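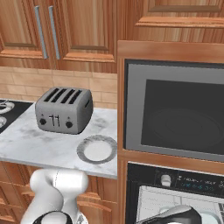 ## How to score a cricket match by hand (without losing your mind by the tenth over)

I've been keeping the book for Dritdale for a few seasons now, and every spring somebody new gets handed the pencil and looks at me like I gave them a tax return. So I'm finally writing it down. It isn't hard! It's just a lot of little marks, and they have to go in the same order every time.

### What you need

- A scorebook, the long kind with batting on top and bowling underneath
- Two pencils and a decent eraser
- A seat where you can see both umpires
- The team sheets, with full names, **before** the toss if you can get them

I use a soft pencil. Loredana Guerra, who taught me, uses four colors of pen and her pages are gorgeous, but she's been doing this forever and she doesn't make mistakes. I do.

### Before the first ball

Fill in the top of the page: teams, ground, date, who won the toss and what they chose. Write the two openers in the batting section and the opening bowler in the bowling section. Then note the start time. I always forget the start time.

Wave at the umpires so they know where you're sitting. They'll signal to you and they need to see you wave back, every time, or they'll stand there with an arm up waiting.

### The marks

Every ball gets written in two places, next to the batter and next to the bowler. These are the ones you'll use all day:

| What happened | Mark |
|---|---|
| No run | a dot |
| Runs off the bat | the number |
| Wicket | W in the bowling box |
| Wide | a plus sign |
| No-ball | a circle |
| Bye | a triangle, point up |
| Leg bye | a triangle, point down |

Byes and leg byes go in the extras section, and they don't count against the bowler. The batter still faced the ball, though, so put a dot by their name. Wides and no-balls *do* count against the bowler in the leagues I've scored in, and they don't count as one of the six balls. If your league does it differently, go with your league.
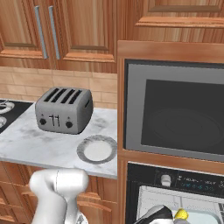
*The kitchen, from down low*

### Working through an over

1. Watch the ball. Sounds silly, but if you're still drawing the last mark you'll miss the next one.
2. Wait for the umpire's signal if there's going to be one, and wave.
3. Mark the bowler's box first.
4. Mark the batter.
5. Cross the runs off the running total (the long strip of numbers most books have down one side).
6. At the end of the over, write the total, the wickets and the bowler's figures so far.

If the over had no runs off the bat and no wides or no-balls, it's a maiden. Join up the dots to make an M. If there was a wicket in it too, make it a W. I love doing those.

Get in the habit of saying each ball out loud. Chang-ho Cheon and I score together for the away games, and one of us calls while the other writes -- "dot, dot, two, wide" -- and then we compare totals at the end of every over. Much easier to find a missing leg bye six balls later than thirty overs later.

### When a wicket falls

Slow down here. Close off the batter's line with a double arrow so you don't keep adding runs to it, then write how they were out, who took the catch if there was one, and the bowler. For a run out, the bowler gets no credit. Then fill in the fall of wicket: the team total, the batter who's out, and their score.

Last October I had Eun-ji Geum and Myung-ja Kong swapped for an entire over after they crossed on a catch attempt that got dropped. If you're not sure who's on strike, ask! Yell if you have to. 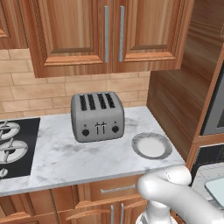

Once both openers are gone it gets easier to tell people apart, at least on our team, and you'll have found your rhythm by then.

### Checking your work

At the end of the innings, do this sum:

**batters' runs + extras = team total**

For our game against Hastton that was 200 off the bats and 61 extras (yes, really), for 261. Then check the bowling side. Add up every bowler's runs, add the byes and leg byes plus any penalty runs, and you should land on the same number.

If you're off by one, look at your wides first. If you're off by four, look for a boundary you gave to the batter and never crossed off the strip. Kyung-tae Cho once came off thinking he had 101 and the book had him at 97, and that was exactly it, a four sitting in somebody else's line.

Don't erase anything until you and the other scorer agree on where the mistake is.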